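Storm Season Readiness Check — Wavport Weather Station
Annual inspection, May

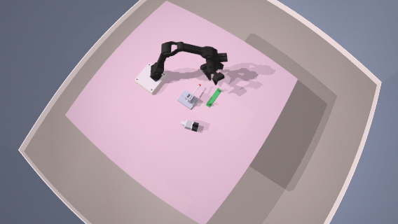 Lenihan asked before the walk-through whether the rain gauge could be left out this year, as the Furnmont gauge covers the same side of the bay. It can't. The two read differently in any squall coming off the water, and both stay on the list.

1. Wind mast and guy wires
Pass. Tension even on all wires. Light rust on the north turnbuckle, cleaned and greased.

2. Anemometer
Pass with comment. Spins freely. Cups have a slight wobble at low speed. Swap the bearing before the first named storm.

3. Rain gauge
Fail. Funnel partly blocked with leaves and the mount is out of level. Cleared on site. Mount still needs a new shim — recheck within 2 weeks.

4. Barometer
Pass. Agrees with the Furnmont reading after height correction.

5. Backup batteries
Pass with comment. Ran the station for 28 hours on test. Replace the oldest pair next year.

6. Storm shutters
Fail. 8 fitted, one will not latch. The Wolau crew has the same type and may have a spare latch.

7. Radio and data link
Pass. Dropped once during the test and came back by itself. Log kept.

8. Storm surge marker
Pass with comment. Numbers are hard to read above the 15 foot line. Repaint.

9. Loose items outdoors
Fail. Two pallets and a ladder by the fence. Tie down or bring in.

10. Emergency supplies
Pass. Water, lamps and first aid kit in date. Can opener missing again.

Overall: not ready. Items 3, 6 and 9 must be closed before the station goes on the storm roster. Send the signed copy to Furnmont — the Wolau office no longer keeps them.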